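Re: Gripper swap on the two-arm bench
Kuldeep Nigam, 23 October 2026

Valtlow bench list wrote:
> We have the same pair of arms and are thinking of changing
> the stock jaws for the Gerno ones. Did you see any
> difference in grip, and did you have to retune anything?
> Also, is the wrist camera worth the bother? Ours keeps
> dropping out when the arm folds in.

I ran both sets last week, so I can answer most of this.

Same task for each set: pick up a Livemar test block, carry it across the table, put it down in a marked square. 30 tries with the stock jaws, 30 with the Gerno jaws. The stock jaws missed 3. The Gerno jaws missed none, but they were slower to close, and I had to lower the current limit on the gripper motor or it would trip after a long hold. That was the only retuning. The arm gains stayed as they were.

With thin parts it went the other way. The Gerno pads are soft and fold over if you come in at an angle. If you mostly handle flat stock I would stay with what you have, or try the Le Goff fingers – I have not used them myself.

On the camera, yes, I would keep it. My dropouts were the cable. It was too short and pulled on the plug each time the wrist turned. I put in a longer one and left a loop of slack by the jaw before running it back along the arm. No dropouts in 4,000 frames after that. Check the plug at the camera end first, before you blame the controller.
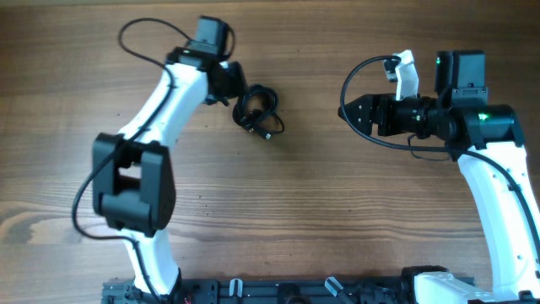 Both arms on the rail, camera clipped to the finger of the right one.

The left arm still needs its cable tidied. It swings wide at the elbow and I want it closer to the links before I run the two arms together.

I can send the controller settings if you tell me which firmware you are on. Does anyone have the screw length for the Le Goff mount? The sheet I have gives two different numbers.

Kuldeep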